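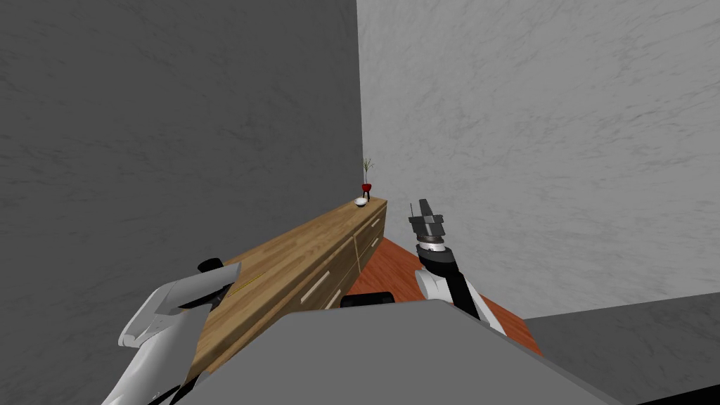 I have been meaning to write this up for a fortnight, and as it's a bank holiday and raining I have run out of excuses. Those of you who followed the shelf-lifter saga will know I'm not quick at these things. The new project is called Laxdal, and it is a two-armed robot that will (one day, with luck and a lot of tea) tidy the top of a sideboard.

For now Laxdal lives entirely in the simulator. I did try to skip that stage last time and went straight to metal and motors, and I have a dent in the workshop door to show for it. So this time I've built the room first, with dark mottled walls on one side and pale ones on the other, a long run of wooden drawers going off towards the corner, and a few odds and ends on top. The little red vase with the plant in it took me a whole evening, which my family found very funny, but I'm fond of it and it's staying.

The room runs on Nekero, the free simulator we all use down at the shared workshop. I had a bit of a wobble at the start because it wanted everything in metres and I had measured everything in millimetres, and for one glorious moment my sideboard was longer than our street. Once that was sorted the arms went in quite happily. Each one has 7 joints, and I've written the limits for every joint on a sheet of card taped above my desk, as I never trust myself to remember them.

The part that has eaten most of my time is the waiting pose. I wanted the right arm up and out of the way, gripper pointing at the ceiling, while the left one gets on with things at the near end of the sideboard. Sounds simple! My first go had the elbow passing clean through the drawer fronts, and the second had the two arms tangled up like a pair of knitting needles. I changed the starting angles bit by bit over a weekend, saving each one as I went, and by Sunday night I had 63 saved poses and a stiff neck. The one I've settled on keeps the right gripper over the floor, well clear of the vase, and I'm really rather pleased with it.

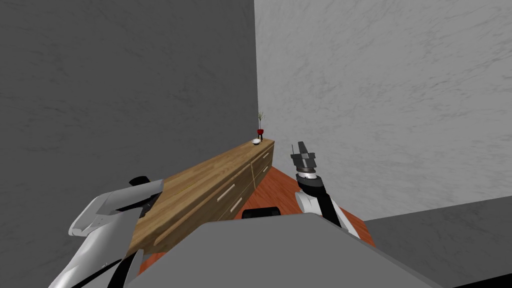

What still needs doing

The drawer handles are next. They're slim pale bars and I'd like Laxdal to be able to hook one and pull, but at the moment the drawers are only shapes and don't slide at all, so I'll have to go back and give them proper runners. After that I want to leave it going overnight and get through 300 tries at a simple reach, just to see how often it comes to grief.

Then there's the question of the real thing. I've got 2 secondhand motors on the bench from Brollico, both noisy, and I'd want a good deal more than that before building even one arm. The workshop is shut until later in May in any case, so I shall carry on with the drawers and try not to spend another evening on the plant.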